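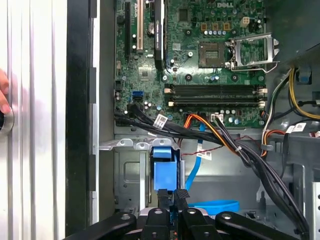
Malard Open Day Recordings

README for the recordings made at the Jerninholm open day, 8/19/21. Read this before you start unpacking the archive, and please keep a copy of it next to the data.

What this is

Malard is our desktop computer assembly project. For the open day we moved the whole thing to the front of the hall at Jerninholm and ran it from morning until closing, with visitors standing close enough to ask questions over the noise. We had a wonderful time. Some of the questions were better than the ones we get from reviewers, and two of them have already changed how we label the data.

The set holds 137 episodes. An episode starts when the operator gives control to the arm and ends when the arm is parked again or somebody stops it. We kept the stopped ones.

The task

Each episode works on an open Dell desktop tower lying on its side, with a fixture tray beside it. The tray has shallow holders for processors and a long thin slot for a memory module. The full job is to place a processor in the open socket, close the bracket, seat a memory module and plug in a cable. Most episodes cover one of these steps, and the step is given in the episode's notes.

Visitors nearly all expected the processor to be the hard part. It is fussy, but the bracket lever and the cables give us more trouble. A cable never lies in the same place twice, and the gripper has to get down between the drive cages and the board without dragging anything along. If you are looking for a good test of a new method, try the cable episodes first — they are the most fun to watch, too! 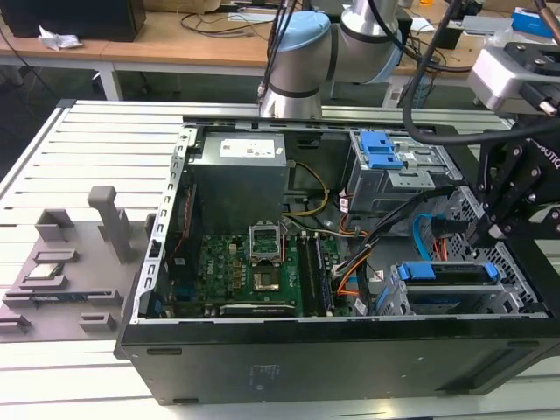 We left the cabling as it came in the machine. It would have been easy to tie everything back for a cleaner demonstration, but then the recordings would be much less useful to anyone who repairs real computers.

What's in the archive

episodes/ has one folder per episode, with wrist video, side video, arm positions and gripper opening
notes/ has one text file per episode, written by the operator right after the run
questions.txt has 59 visitor questions, typed up with our answers
splits/ has the training and test lists
CHANGES.txt has what we fixed since the first upload

The wrist and side videos share a clock. Audio was never recorded, so you will miss the applause when a memory module clicked in.

Labels

Each episode is marked "done", "partly done" or "stopped". We used to have only "done" and "failed", until a visitor asked what we call it when the processor is in the socket but the lever is still up. Good question! That is now "partly done". We also added a field for which part the arm touched first, after another visitor wanted to know if it ever bumps the memory latches on the way in. It does.

Known problems

The light in the hall changed a lot during the day, and shiny parts like the socket bracket can wash out in the wrist video. Hands appear in some episodes, usually an operator steadying the case. Early notes are short and full of typing mistakes — we were still talking to people while writing them. Gripper opening is missing from the first few episodes, where the logger had been started without it.

Using the data

Research and teaching are both fine. Please name Malard and the Jerninholm open day if you publish. The loader from Pakzad reads the folders as they are; with the Zeloteck viewer you need to turn on "two streams" or you will only get the side video.

Next visit

We plan to be back at Jerninholm in October with the same task and a second tray layout. Those recordings will go up as a separate archive with their own README.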